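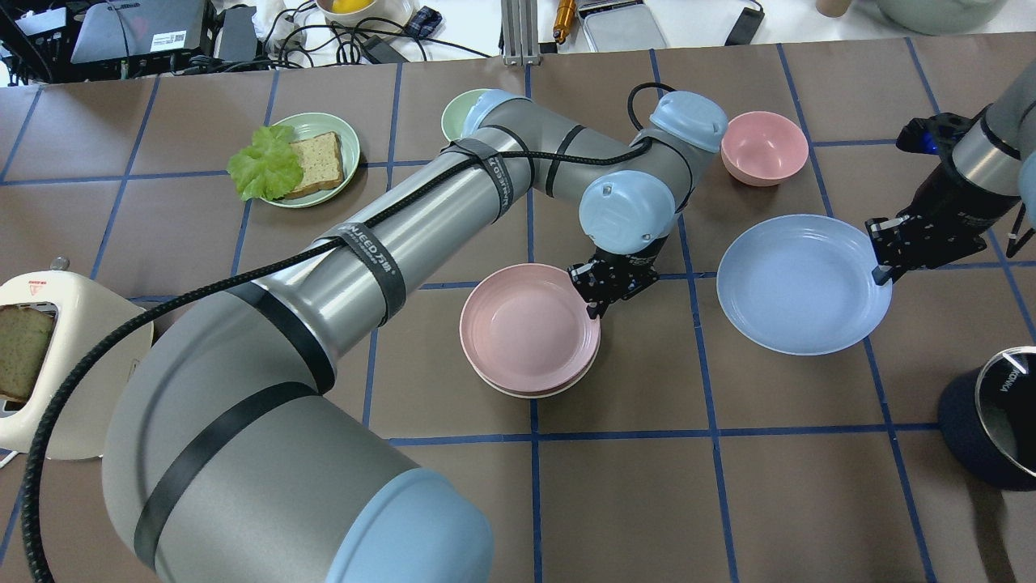 Perguntas frequentes: o pequeno-almoço na Casa Terketti

Por Lorna Cowie
25 Set 2021

Pesquisar neste site Escreva a sua dúvida

Juntei nesta página as perguntas que mais nos chegam por correio e ao telefone, e respondi-lhes como responderia à mesa, ou seja, com mais palavras do que as necessárias. Se a sua não estiver cá, escreva-nos à vontade, que gostamos sempre de conversar!

A que horas se serve o pequeno-almoço?

Das oito às dez e meia, todos os dias. Quem vai apanhar o primeiro autocarro para Trosness só precisa de avisar na véspera, e deixamos-lhe um saquinho pronto na entrada, com uma sandes, fruta e um sumo. No inverno começamos meia hora mais tarde (a cozinha demora a aquecer, e a cozinheira também).

O pequeno-almoço está incluído no preço do quarto?

Está, sim, em todos os quartos e em qualquer época do ano. Quem não está alojado connosco também é bem-vindo, mas convém telefonar antes, porque a sala é pequena e em agosto enche depressa.

De onde vem o pão?

Da padaria Pludeo, que fica a 400 metros da nossa porta, na rua que desce para a ribeira. Quem o amassa é o Zhenhua Du, que trabalha com massa-mãe e deixa tudo a levedar de um dia para o outro. Temos sempre pão escuro e pão de mistura, e na época do Natal, em dezembro, há ainda um pão de nozes que desaparece num instante.

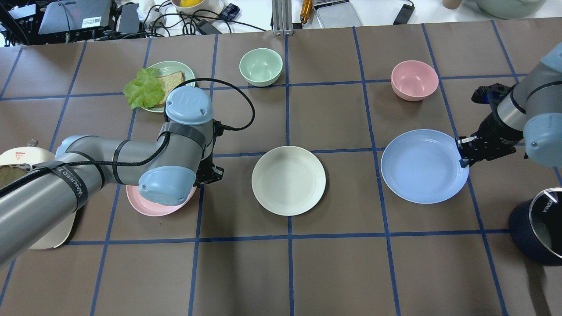
Uma fatia de pão escuro, no prato creme.

Posso pedir pão sem glúten?

Pode, com 2 dias de antecedência. É feito à parte e guardado à parte, mas a nossa cozinha é uma só e trabalha com farinha de trigo todas as manhãs. Se tem doença celíaca, fale connosco antes de reservar, para decidirmos juntos o que é mais seguro para si.

E para quem não come ovos nem leite?

Há compotas, fruta, papas de aveia feitas com água ou bebida vegetal, e uma pasta de grão que a Hongmei Feng tempera com limão e cominhos. Ela não me deixa publicar a receita, já tentei várias vezes.

Servem café ou só chá?

As duas coisas. O chá é da casa Tian, solto, servido em bule, e quem gosta dele forte pode deixar as folhas lá dentro o tempo que quiser. O café é de saco, à antiga, e repete-se sem se pedir licença.

As crianças pagam?

Até aos seis anos, não. Temos cadeiras altas e aquecemos biberões a qualquer hora, basta bater à porta da cozinha.

Posso levar o que sobrou?

Claro que sim, peça um guardanapo de papel ou uma caixinha!

Comentários

Tianyou Qin: Ficámos aí no verão e ainda falamos do pão. Enviam para fora?

Lorna Cowie: Olá, Tianyou! Infelizmente não, chega duro. Mas a padaria dá um bocadinho de massa-mãe a quem lá for com um frasco.

Deming Fan: A pasta de grão leva alho? Sou alérgico e vou em dezembro.

Lorna Cowie: Leva um dente pequeno, Deming. Avise quando reservar e a Hongmei faz-lhe uma sem.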